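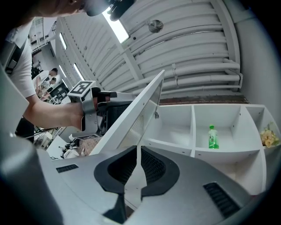

## Week 6: Food and drink trails as a regional product

Last week we spoke about single attractions. Today we look at the trail, where many small businesses are sold to the visitor under one name.

**Terms to know**

- *Anchor stop*: the place most visitors come for.
- *Filler stop*: a place which gains from being on the road between two anchors.
- *Passport*: a card or booklet that is stamped at every stop.

**Case: the Fenside Cider Road**

The road goes from Nilberg to Fongate and has 34 stops over 247 kilometres. It was opened with one anchor, the Lencho cidery, and most of the early visitors went there and then drove home. In the second season the organisers moved the passport desk from Lencho to Fongate, at the opposite end. Overnight stays in Fongate grew, but three orchards near Nilberg left the programme, as they received fewer cars than before.

Please note that the members pay the same fee, whatever their size. A farm shop with two tables pays as much as Lencho. We will return to this in Week 8, when we discuss fair cost sharing.

**Who finishes the passport?**

In August 374 passports were given out and 65 came back complete. The students often call this a failure. I would be careful with this word. A visitor who stops at five places and sleeps one night has already spent more than the typical day tripper, and the prize at the end (a glass and a tea towel) is not a strong reason to drive so far.

**Before the tutorial**

1. Read chapter 4, only the part on licensing and tasting sizes.
2. Choose a trail in your own region and mark its anchor stops on a map.
3. Write half a page: who should drive? Consider shuttle buses, cycling and the cost to the small producers.

Bring the map on paper, in colour if possible.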